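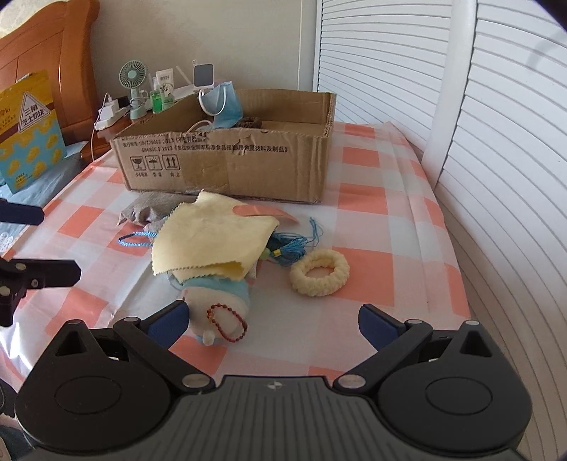 Skikcombe Manipulation Group - Working Practice Pages

How to run a box-packing task with two hand-held grippers

This page explains how we prepare, run and close a recording of the box-packing task. It replaces the older sheet from Wei, which was written for one gripper only and is no longer correct in several places. Please read it to the end before your first recording, even if you have done other tasks with us.

Before you start

Take two grippers from the same case. The pads of one case are changed together, and a new pad on one side with an old pad on the other side gives a grip that is hard to compare later. Open and close each jaw fully three times. If you feel a point where the jaw stops and then jumps, put the gripper in the repair tray and write its case number on the card.

Look at the pads. The surface must be clean and without loose edges. Wipe them with a cloth that has only a little water on it. Do not use alcohol, it makes the pad shiny after some weeks.

Check the lens last, after your hands have finished touching everything else.

Preparing the surface

A task in a home should look like a home. We do not ask people to clear their furniture, and we do not bring a plain white cover to put over it. A patterned sheet, a shelf full of small bottles, a plug in the wall are all good background. There are only three things you must deal with:

- Papers, screens and labels which show a person's name, address or phone number. Turn them or take them away.
- Cables which hang where your elbow will pass. Push them back.
- Anything which would break or spill if an arm touches it. Move it farther than you think is necessary. Danang Tuhumury measured the reach of the second arm during our first set of recordings, and it was 13 cm more than the operators had guessed.

If the sunlight falls in strong patches, you may begin anyway, but note it in the log.

Choosing and placing the items

The start position is a loose pile beside or in front of the box. Loose means that items may lie on each other and may be partly covered. Please do not arrange them in a row. A row is easy for the operator, and it teaches very little about how to find the edge of one thing under another.

Mix soft and firm items. Include at least one with a loop or a string, because loops catch on the pins of the jaw and we need to have this in the data. Beads are allowed if the string is strong. Needles, glass, batteries out of their device and food without its package are not allowed in any task.

Use the box as it is. Worn edges and printed text are fine. Staples are not, so feel along the rims and pull them out before you begin.

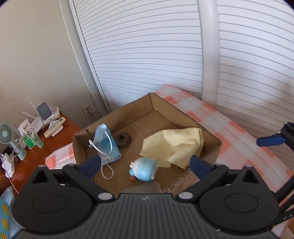

The rule for an open box is that every item must be released inside it, and never dropped from over the rim. Lower the jaw until the item touches the cardboard or another item, open slowly, wait one breath, and then rise. Thin and soft things need the most patience here. With a face mask standing against the inner wall and its ear loop hanging toward the bottom, for instance, keep the pads well open when you move past, or the elastic may come up again with the next item. A toy that lies on its side is acceptable, and so is a cloth in a loose bunch. We ask that things are in the box, we do not ask that they are tidy. Do not go back to correct how an item lies, as the correction would be recorded as a part of the task.

Rules for two arms

1. Only one gripper is below the rim at any time, unless both hold the same item.
2. The waiting gripper stays open and outside the box, at the side where it works.
3. Never pass an item from one gripper to the other above the box. Do it over the pile, where a fall does no harm.
4. If the two grippers touch, stop and mark the recording. Do not delete it yourself.

Rule 4 is the one most often broken. Of 258 recordings which Kauko Eskola reviewed in September, 17 had contact between the grippers and no mark. A recording with contact is still useful to us - but only when we know about it.

Closing the recording

When the last item is released, bring both grippers back outside the box and hold them still for five seconds. Then stop. Write the number of items, the kind of box and any contact in the log. Upload to the Gavow folder on the same evening and check that the file opens from there before you erase the card.

Questions about the pads or the jaws go to the workshop, extension 2448. Questions about these rules go to Danang.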